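Server Hardware Refurbishment Technician (Fixed Term)
Rarkton Equipment Renewal Center, Rullstead

The Rarkton Equipment Renewal Center invites applications for the position of Server Hardware Refurbishment Technician. The Center receives retired computer equipment from schools, clinics and local offices in the Rullstead area, tests it, and returns usable parts and complete systems to service. Last year 3,000 boards passed through the workshop. The position is full time, is based on site, and reports to the Workshop Supervisor, Polyxeni Sfakianakis.

Duties

The technician will be assigned to the motherboard bench. Work at this bench covers intake inspection, removal and reseating of processors, checking of sockets and their retention brackets, testing of memory slots, and visual examination of capacitors and the voltage regulation area for swelling, leakage or heat damage. Boards that pass are labeled and moved to assembly. Boards that fail are recorded with a fault code and sent to parts recovery.
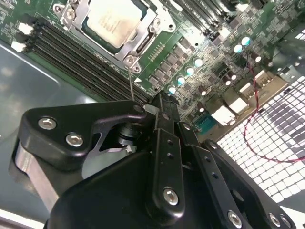
Processors are to be handled by the edges at all times, and retention screws are to be loosened and tightened in the order given in the bench manual. Memory latches are a frequent point of damage and must be opened fully before any module is inserted or removed. The technician is expected to note a cracked latch or a bent contact even when the board otherwise tests well. All work is carried out under the Center's static protection rules, and wrist straps are provided.

The technician will also keep the bench log up to date, take part in the monthly stock check, and assist from time to time with packing finished systems for delivery to the Vakham site. Some lifting is involved.

Requirements

Applicants must have completed a technical certificate in electronics or computer repair, or have equivalent experience in a repair workshop. They must be able to identify common board components by sight and to read a service manual without assistance. Good close vision (corrected or uncorrected) and steady hands are necessary for this work. Soldering experience is welcome but not required – board-level repair is handled by a separate team in the Mishra Building.

Terms

The appointment is for 19 months, with a trial period of six weeks. The working week runs Monday through Friday on the day shift. Paid training on the Center's test software is given during the first month. Safety shoes and work jackets are supplied.

How to Apply

Applicants should submit a resume, a one-page letter and the names of two references to Fotis Liapis, Personnel Office, Room 173, quoting the job title in full. Applications may be left at the front desk or sent by mail. Those selected for interview will be asked to complete a short practical exercise at the bench, consisting of the inspection of one board and a written fault report. Incomplete applications will not be considered.

Last updated: 3/19/23

Contact | © Rarkton Equipment Renewal Center | Back to top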